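Pidix Cable Guide Kit, service part 795

Fits bin-picking arms with hoses and leads run along the outside of the wrist. Replaces the zip tie, which was never meant to be a career.

Why we make it: in May a Stirkau cell stopped mid-pick with a joint torque fault. Refilwe Mokoena found a loop of cable hooked on the bin rim. The arm had pulled, the cable had pulled back, and the connector lost. 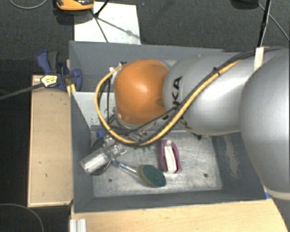 The kit has 9 clips, two swivel guides and a breakaway connector that lets go before your wiring does. Fitting takes 61 minutes, or over two hours if you skip the instructions – Iolo Jenkins has tested both methods. Lock out power first. Run the full reach at slow speed before going back to auto, and keep your hands out of the bin.

Does not fix bad gripper paths. Sorry.

Contact Pidix Parts | © 2023 Pidix | Back to top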